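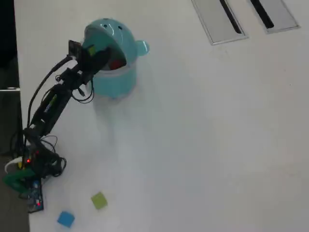
A tabletop arm with its gripper in the mouth of an animal-head bin. Two foam cubes are still on the table.

Household chore robots

Chore robots are machines meant to take over everyday jobs at home or on a shop floor, like tidying, folding, sorting and loading. I've kept this entry going for the Serkutora wiki since August, and the question I get most is whether they can do the work yet. My short answer is sort of, if you pick the chore and clear the table first!

Picking up

Putting small things in a bin is where nearly everybody starts (me included). Foam cubes are kind to a beginner: they're light, they squash a little and they don't mind being dropped. Socks are much worse. Wyn Jarman ran 215 pickups on a Lendora desk arm and wrote that cubes gave her very little trouble, while anything floppy had her reaching for the off switch.

Bins matter more than I expected. A wide mouth forgives a sloppy approach, and a lid that stays open saves you teaching a second job. I'd still call opening the lid the harder half of the chore.

On the shop floor

Shops have it easier, I think, as the same part turns up in the same place all day. Trevaskis uses two arms to sort caps into trays, and Kazuhiro Ogura, who looks after them, told me a person still steps in every 15 minutes or so – mostly for jams.

Cost and patience

My own Jondia kit came to $2,000 with the spare motors, and I lost whole evenings to cables snagging on the elbow joint. It can clear a small table now, slowly. Dishes I still do by hand, and I haven't tried it on laundry.

See also: grippers, bin sorting, teaching by hand

Last edited 10/18/25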